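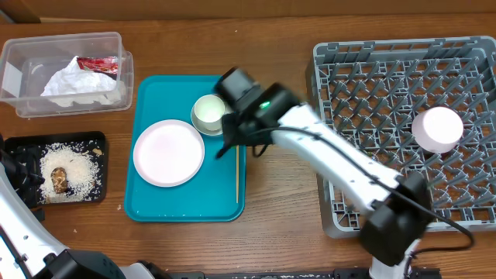 Two-arm table-clearing kit for a small café: worth buying or hiring?

Posted by Witgate on 5 March 2021

We run a small café and are looking at a two-arm kit from Drisley that takes used crockery off a tray and puts it in a dishwasher rack. The arms bolt to a rail along the front edge of the bench and each has a two-finger gripper. The quote is 3,735 to buy, or 400 a month to hire with a minimum term of 3 months. Setting up is included in both.

The sales pack says it is suitable for "mixed light crockery". Ours is mostly side plates, small bowls, and cups with saucers. We also get leftover food and paper napkins coming back, and I can't tell from the pack whether the kit sorts those out or whether we have to do it first.
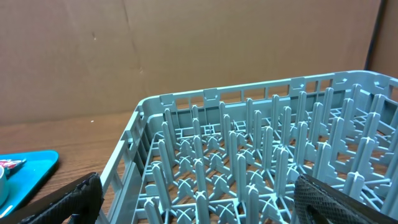

Peg rack and open gripper fingers, seen from the wrist camera.

What I would like to know from anyone who has used one:

Does it work with any peg rack or only the one supplied?
How much bench does it need in practice?
Is the hire deal sensible, or is it better to buy outright?

Nesthorpe

We had the same kit on hire from October. It will work with other racks, but each new rack has to be taught, and that took us most of a morning. If the rack then gets moved along the bench you have to run the alignment again. We put tape on the bench in the end.

Allow more space than the pack says. You need the rack on one side, the serving tray in the middle, and somewhere for food waste and rubbish on the other side. We use a shallow black tray for scraps and a clear box for paper and wrappers. Both have to be within reach of the left arm. Keep an eye on the cable too — it runs along the outside of the arm and ours caught on the pegs until we clipped it back.

Plates and bowls were fine for us. Saucers were slow. Cutlery we still do by hand.

I would hire first. If you keep it beyond the minimum term, ask whether the payments come off the price, as ours did in part.
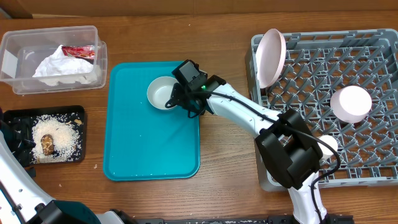
Nørgaard asks whether the hire price covers replacement finger pads, as the quote they had from Drisley listed them separately. Ours were included for the first 3,000 picks and charged after that, so check the wording before you sign.

Drisley Support

Hello, thank you for your interest. Please contact our sales team for a quote and they will be happy to help.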